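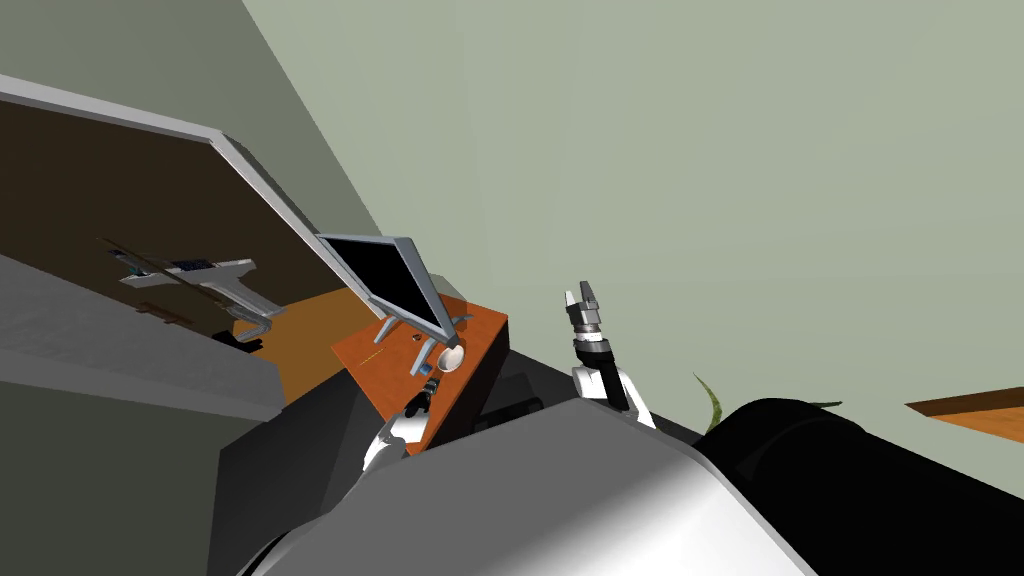
Shelving (household)

Shelving is any flat surface, or set of them, fixed to a wall or held up in a frame, used for keeping things off the floor. Covers wall shelves, bookcases, open racks and the inside boards of cabinets. The word is used for the finished thing and also for the boards before they go up.

Contents
Terms
Types
Load and sag
Fixing
Regional habits
Care
See also

Terms

Span: the distance between two supports. Depth: front to back. Carcass: the box of a cabinet, without doors or drawers. Back panel: thin sheet closing off the rear of a bookcase, often thinner than the shelves and sometimes a different color. Bracket: the support under a wall shelf, usually L-shaped. Cleat: a strip screwed to the wall that the shelf sits or hooks on. Lipping: a strip glued along the front edge, for looks or for stiffness.

In older catalogs "shelf" and "ledge" get swapped freely. Modern usage keeps ledge for the shallow kind.

Types

Fixed shelves. Set into grooves or screwed in place. Strongest of the common types, no adjusting later.

Adjustable shelves. Sit on pins in drilled holes, or on clips in a metal track. Most store-bought bookcases are a mix, one fixed shelf near the middle and the rest on pins. 4 pins per shelf is standard.

Floating shelves. No bracket showing. A rod or hidden cleat carries the load. Popular in living rooms, poor for heavy books.

Freestanding racks. Metal or wood, open at the back. Garages, pantries, workshops. Cross bracing stops them leaning sideways.

Corner shelves. Triangular or quarter-round. Small load, mostly display.

Load and sag

A shelf bends under weight, and over years some of the bend stays. Doubling the span makes sag much worse than doubling the load does, so a long shelf full of paperbacks can droop more than a short one full of dictionaries. Thickness matters most. Particle board creeps more than solid wood, plywood is somewhere between the two.

Common fixes: a center support, a thicker board, lipping on the front edge, or a back panel fastened to the shelf along its lenght. Turning a sagged board upside down works for a while.

Fixing

Into studs where possible. Hollow wall anchors for light loads only. Masonry needs a plug and the right size drill bit. Tall bookcases should be strapped to the wall near the top, especially in homes with small children or in earthquake areas. Most makers now pack a strap in the box.

Regional habits

The town of Tretholm had a small shelving trade built on local beech. Pandier, the larger of its two workshops, sold flat bundles of boards by mail, pegs included, glue not. Its printed catalog ran to 257 items at its longest, a good part of them brackets. Pandier pegs are a slightly odd size and modern ones rattle in the holes. The Jolholm pattern, a narrow bookcase with a deeper bottom shelf, comes from the same area and is still copied. The Onishi rail, a slotted wall track, came later, and takes brackets from either side.

Care

Dust with a dry cloth. Wipe spills fast on particle board, swollen edges dont go back down. Heavy items low, and near the supports. Check wall screws every so often, every April is a common habit in Tretholm. Felt pads under metal objects prevent scratches and rust marks.

See also

Bookcase
Bracket
Cabinet making
Pantry
Wall anchor

Page last edited 07/12/2019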